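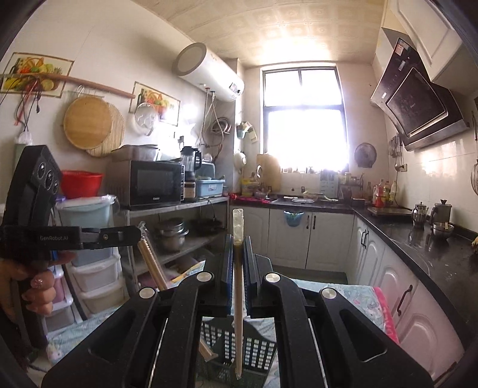

Friday, December 11, 2020
By Lutfa Sheikh

Small Kitchens, Well Used

I have a great soft spot for narrow kitchens. I grew up cooking in one, elbow to elbow with my mother and whichever aunt had come round that day, and I still feel a bit lost in those enormous show kitchens where you have to go for a walk to fetch the salt. So when I asked readers of the Bandara newsletter back in October to tell me about the hard-working little kitchens in their lives, I was hoping for a few kind replies and ended up with more than 50 (thank you, all of you, I have read every single one, some of them twice with a cup of tea).

I'm putting the gallery up slowly, one kitchen at a time, so that each gets a proper look.

Kitchen 2: the one with the bamboo

A cutting board and a woven mat, both round, both bamboo, hung up on the wall where a hand can find them. I do love a board on a wall – it airs nicely between meals, and it's a handsome thing to look at while the rice is on. My own board lives behind the bread bin and comes out smelling faintly of toast, so I may have to get the drill out over the holidays.

And fruit pictures! Two of them, properly framed, up where the steam can't bother them too much. My grandmother had a bowl of painted pears over her cooker for as long as I knew her, and I would never have thought of it as decoration, it was simply part of the kitchen, like the kettle.

The microwave sits on the top of a metal shelving unit with the pans underneath, and I think that's such a sensible arrangement for a narrow room. Stainless steel pots in a stack, a black frying pan, everything you'd reach for on an ordinary evening. If you're tempted by shelves like these, do measure the depth first. I once carried a set home from Kellar on the bus, 70 centimetres deep, and it spent 7 weeks in the hallway before my brother took pity on me and gave it a home in his shed.

I'm also very taken with the little blue bin hooked over the cabinet door. Peelings go straight off the worktop and in, and you haven't got a pedal bin to trip over. Black worktop, white cabinets, a window right behind with all that daylight pouring through – I could happily top and tail beans there for an hour.

There's a light blue patterned mat on the floor as well, and if you have ever stood on cold tiles in your socks waiting for a pan of water to boil, you'll know just how I feel about a kitchen mat.

Kitchen 3 goes up after the weekend, and it has a pantry cupboard I'm quite jealous of. Do keep writing in, even if you think yours is too small or too muddled to bother with. Those are my favourites.

Contact Lutfa | © 2020 Lutfa Sheikh, all rights reserved | Back to top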